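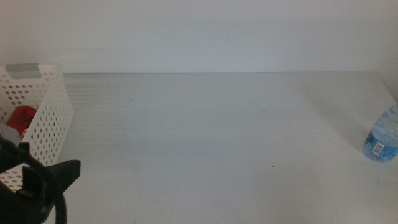

Claltel Perforated Storage Basket, White - Review

I bought this basket in November for the end of the worktable, where small packages and odds and ends had been piling up. I wanted something plain that I could reach into without getting up. The listing calls it model 931 and says it holds up to 40 pounds. I haven't tested that and don't plan to.

Build

It's a one-piece plastic basket with straight walls and a solid rim. The plastic is thicker than the Bristow one I had before, which bowed out when I filled it. Mine arrived with a small burr on the inside of the rim. I took it off with a nail file in a minute or so.

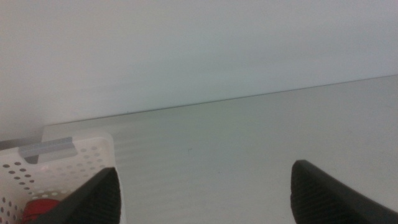
The handles were what I cared about most. My old basket had thin wire loops that dug into my fingers. On the Claltel the gray part sits right along the rim and stands out against the white, so I can find it without looking. It's comfortable with a full load, though I'd like another half inch of room for my knuckles. The holes go nearly everywhere else, and they keep the weight down. They also catch dust. A dry paintbrush gets it out faster than a cloth does.

Size and use

Measure first. It's longer than I expected, and I ended up running it front to back along the left side of the table to keep the middle clear. Snacks, small boxes and spare packets all go in. There are no dividers, so things slide to one end when you carry it. Liên Đỗ, who shares the table with me, uses the Mathur version with a removable divider and likes it better for that reason. It costs more - 3 dollars when I checked.

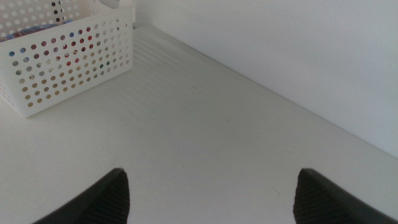
The other thing to know is that very small items don't belong in it. Paper clips and loose screws can work their way out through the sides. I keep those in a Ranero tin with a lid.

After a few months there are no cracks and the white hasn't yellowed. The price is fair and I would buy it again for the same spot. For a closet shelf I'd get something shorter with a lid.

4 out of 5. One point off for the burr and the missing divider.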